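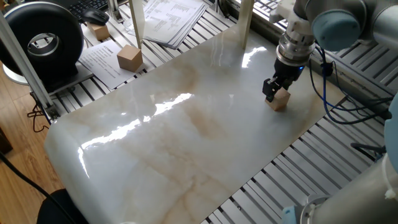
Relano has supplied worktops, sills and table surfaces to public buildings and private homes for 14 years, and the sample collection is open to customers, architects and fitters throughout the year. This gallery page introduces the marble-patterned range, which is the part of the collection visitors most often ask to see before placing an order. The surface shown on this page is a glossy white slab with soft beige and tan veining, finished with a rounded front edge. The faint diagonal bands of pale orange and gray are best judged at full slab size, as a small hand sample will often contain no veining at all. Customers are therefore encouraged to view a large piece before confirming a pattern.

Category: Surfaces and Worktops > Marble Patterns > Gallery

Color and veining
White grounds with warm veining are generally chosen for rooms with timber floors or cream walls. The small light-brown wooden cube resting on the marble surface gives a useful indication of how the beige and tan tones sit beside wood. Customers who have already selected cabinet fronts may bring a door or an offcut to the sample room for comparison.

Gloss and reflection
A polished finish returns a great deal of light. The long streak of glare across the left-center of the slab is typical of this finish under direct lighting, and the position of lamps and windows should be considered at the planning stage. Matte versions of most patterns may be ordered on request. Delivery of matte surfaces normally takes 21 working days.

Edges
Rounded edges are recommended for family kitchens, reception counters and school dining rooms. Square and beveled profiles are also offered. The edge profile must be stated on the order form, and changes cannot be accepted once cutting has begun.

Care
Surfaces should be wiped with a soft cloth and a mild soap solution. Scouring powder and wire pads will dull the polish. Spilled coffee, wine and citrus juice should be removed promptly. Hot cookware should be placed on a stand or trivet.

Visits and enquiries
The sample room holds 200 patterns, including the Nesia and Jolo series. Appointments are arranged by Marloes Brouwer. Questions concerning edge profiles, cutouts for sinks and fitting dates should be addressed to Thijs Baert. Large samples may be borrowed for one week against a deposit and must be returned in their original packaging.

Last updated: August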